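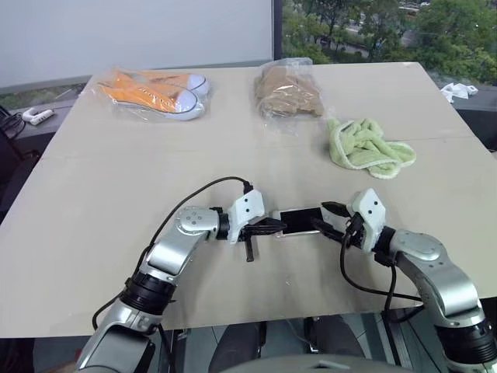 Vurnley gadget drop-off hits 948 and stays open through July

If you have a drawer full of dead phones and little music players and you've been meaning to do something about it, good news: the gadget drop-off at the old Cullau Street library annex is staying open through the end of July. It was supposed to wrap up this week. I stopped in on Wednesday to drop off a bag of my own and came home with the story (and, I'll admit, with one of the things I'd brought, but I'll get to that).

The number on the whiteboard by the door when I walked in was 947. By the time I'd found a pen and filled out my slip it was 948, and I'm going to claim that one even though the woman in line ahead of me had a pretty good case for it too. That's the count of small electronics handed in since the doors opened in the spring: phones, pocket cameras, handheld games, e-readers, GPS units from everybody's old cars. If it fits in your hand and used to light up, they want it.

The drop-off is run by Perkero, the repair shop that used to be next to the bakery and moved over to the mill building a couple of years back. They do the checking and wiping, they fix what can be fixed, and whatever can't be saved goes out for recycling. The fixed ones go to people in town who ask for them. You put your name on a sheet, say what you need it for (or don't, they aren't fussy), and they call you when something suitable turns up.

I asked how they settled on the end of July and was told the annex is free until then and the bags keep coming. Fair enough!

How it works if you go

Bring your stuff in a bag or a box, with the chargers if you can find them. Chargers are a big deal. I'd left all mine at home because I figured they'd have a million, and they do have a lot, but apparently the odd older ones with the wide flat plugs are hard to come by. There's a bin just for cables near the door and you're welcome to toss in orphans, even if you have no idea what they belong to. I went back after lunch with a shoebox full.

You fill out a slip for each item. It asks what it is, whether it turned on the last time you tried it, and whether you want it wiped while you wait. Most people in line were skipping the wait. I stayed, partly out of nosiness and partly because one of my phones had pictures on it from a trip I took with my sister and I wanted to see if they could still be pulled off. (They could. It took a while, and I now have a lot of blurry photos of a ferry.)

Passwords are the sticking point. If you remember the code for an old phone, write it on the slip. If you don't, they can still take it, it just tends to end up on the recycling side. The man behind me had seven guesses written on the back of an envelope, and the third one worked, and he got a round of applause from the folding chairs.

Things they won't take: anything with a swollen or leaking battery (the county site handles those, and please don't put one in your pocket and drive it across town), laptops, TVs, printers, and anything with a cord thicker than a pencil. There was a bread machine by the front steps when I left. Please come get your bread machine.

What happens to the good ones

I had pictured a big pile in a back room, and there is some of that, but once a thing gets picked for checking it gets a spot to itself and a fair amount of attention. First it's charged, then it's wiped, then somebody looks at the screen for cracks and dead patches. A black screen doesn't tell you much on its own, I learned. Plenty of the players and phones that come in as goners only need a night on the right charger. Others look perfect, nice shiny rim and not a scratch on the glass, and never wake up again.

The ones that pass get a new case if there's one that fits, a printed card with the basics, and a charger tied on with a bit of string. The cards are great. They're in big type and they tell you how to turn the thing on, how to make the letters larger, and how to make it stop beeping. I'd like one for my microwave.

Phones go fastest. The e-readers go almost as fast, mostly to folks who are in and out of the clinic and spend a lot of time in waiting rooms. The GPS units are slow movers, but a couple of the delivery drivers over at Kongkaew, the noodle place on the square, took some and are happy with them. Kongkaew has also been sending over lunch for the sorting days, which may explain why the sorting days are so well attended. I had the peanut noodles. I was there strictly as press.

The little handheld games are my favorite corner of the place. They don't go out on request like the phones do. They sit in a tray, and kids who come along with a parent can pick one while they wait, and if it hasn't been claimed for the tray by the end of the month it can go home with somebody. I saw a girl who could not have been older than eight explain to her grandfather how to get past a level on a game that is older than her mother, or close to it.

About that pile of cables

Since somebody is bound to ask me, yes, they've counted the cables as well. The tally as of Wednesday is 2677, untangled, tested and sorted by plug. I didn't ask how long that took. I can tell you that untangling is a surprisingly nice way to spend part of an afternoon, because I got handed a knot the size of a cabbage while my phone was being looked at, and I was sorry when I got to the end of it.

If you need a cable, you can come in and ask, no donation required. Bring the gadget along so they can match it up. My neighbor had been without her camera for two years over a missing cord and she walked out with one in under five minutes. She's been photographing my cat over the fence ever since.

The thing I took back

So, my bag. It had two phones, an e-reader I sat on in an airport, and a small music player I'd had since my first apartment. I was sure the player was dead. It had been in a kitchen drawer under the takeout menus for years, the screen plain black, not a flicker. I wrote "does not work" on the slip and underlined it.

It works! It came up with the volume all the way down and the same album I must have been playing when I last put it away, stopped halfway through a song. I stood there in the middle of the room listening to it through a borrowed pair of headphones, getting in everyone's way. They were very nice about my asking for it back. They see it all the time, I was told, and the slip even has a box you can check that says "changed my mind." I checked the box.

My two phones stayed. One is already in the fixed tray and the other will be parts. The e-reader has gone to wherever sat-on e-readers go.

I did ask whether taking the player back meant the count should drop to 947 again. There was a short discussion. The ruling is that it counts as handed in, and what you do afterward is your own business, so 948 stands.

When and where

The annex is on Cullau Street, the side door with the ramp, across from the bus shelter. The front door sticks and they'd like you to leave it alone. It's open every Wednesday through July, from late morning until 4 in the afternoon, and they do mean 4, so don't pull up at five minutes to with a trunk full of stuff. Parking is easier behind the building than on the street, and the meters out front are working again, as I found out.

If you can't get there during those hours, Perkero will take drop-offs over the counter at the mill building, but only a few items at a time, and they can't do the wiping while you wait over there. Kongkaew has a small box by the register for phones and cables too. Put your slip inside the bag with the phone, not loose in the box. You can pick up blank slips at either place.

Requests for a refurbished phone or reader go on the sheet at the annex. There's a wait for large-screen phones at the moment. Small ones and plain music players are available right away, and there were several nice ones in the tray when I left, including a blue one with a clip on the back that I had to talk myself out of.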